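Arkoveck open day, Kamley site

kettlecorn_jo
Anyone else get to the Arkoveck open day on Friday? Took me 40 minutes from Jerkton and I'd do it again!

mudflap30
Went, left early. Kinda slow for all that hardware.

kettlecorn_jo
Oh come on, slow is fine, I could follow what it was doing! I stood there half an hour (ate my lunch there too). Mine from the snack table and the one with the toy:
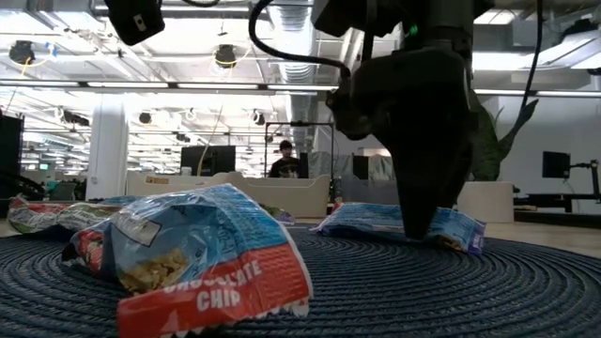
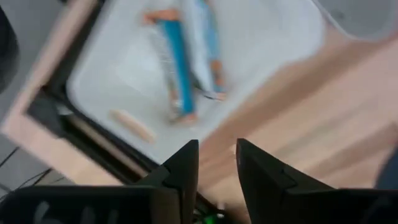
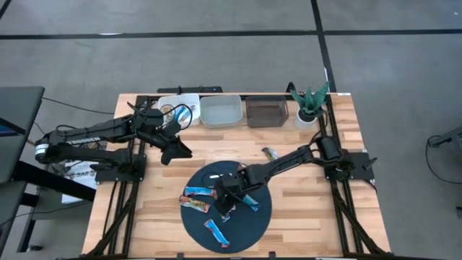

Parking was a mess though, we ended up way down by the Türkmen bakery.

mudflap30
The bakery was the best part of my day. Still say slow.

tbolt134
Are they doing another in August?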